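We use cookies to remember your preferences. By continuing to use this site you accept our use of cookies. Accept | Manage settings

Irnlow Shared Workshop
Two-Arm Build: Frequently Asked Questions

May members work on the arms without supervision?
Members may do so once they have completed the bench induction, which lasts 37 minutes. Induction slots are released each October.

Which objects may be used for handling trials?
Light household items and plain blocks are permitted. Knives must remain in their block while either arm is powered. No item may weigh more than 600 grams.

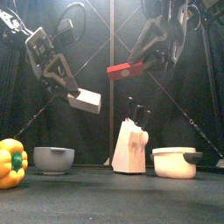
Bunting asked whether both arms should be powered up together on a first attempt, having found at home that tuning one at a time saved a good deal of rework. The workshop agrees with this approach – the second arm should stay switched off until the first has completed three clean runs.

Can the gripper fingers be replaced?
Yes. Print files are held in the Prorkevico folder on the workshop computer. Members are asked to print their own spares and to label them.

Is the arm design suitable for building at home?
It is, provided that the base can be bolted down. A clamp on a kitchen table is not sufficient.

How should a fault be reported?
Please press the stop button, complete a fault slip and leave the arm as it is. Slips are read on weekdays.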